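Charity's plan for 4 village schools leaves donors asking where the money goes

23/05/2023

A charity that says it will build low-cost classrooms for children in the hills above Prarcombe has passed the halfway mark in its online appeal. How much building that will pay for is harder to say.

Edside, which was set up to support rural schooling, wants to put up four small schools with rainwater tanks and shaded yards. Its appeal page promises places for 800 children and speaks of "a new beginning for a forgotten valley." It doesn't give a price for any one building, and the timetable that appeared there in February has since been taken down.

Kerstin Haberkorn, who runs the appeal, said the timetable was removed while the group waited for land papers. "We have the villages behind us and we have the drawings," she said. "People want dates, and I understand that, but I won't print a date I can't keep."

That would be easier to accept if the earlier page had not printed several. It had the first school opening before the rains. So far the group has shown supporters a cleared plot and a painted sign.

Edside says nearly 3000 people have given, most of them in small monthly amounts. It has teamed up with Jellton, a firm that will supply roof panels at what both sides call a reduced rate. Neither would say what the rate was reduced from. A spokesperson for Jellton said the terms were "fair to everyone" and declined to go further.

Dörte Hagedorn, a retired school inspector from Steinbach who has given to the appeal every month, has written to Edside twice asking for a budget. She got a thank-you card and a newsletter.

"I'm not accusing them of anything," Hagedorn said. "I've seen schools built with less fuss and I've seen schools that never got a roof. I'd like to know which kind I'm paying for."

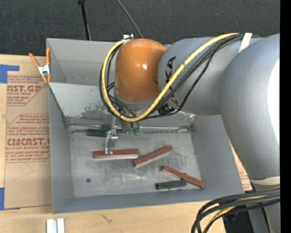
A robot arm over a gray metal bin on a wooden tabletop.

Haberkorn said a full budget would be sent to all donors once the land papers are signed -- she would not guess when. She also said teachers' pay was "a conversation for the second phase," which leaves open who will stand in front of the 800 children if the classrooms do go up.

The appeal remains open, and the target on the page has been raised once already.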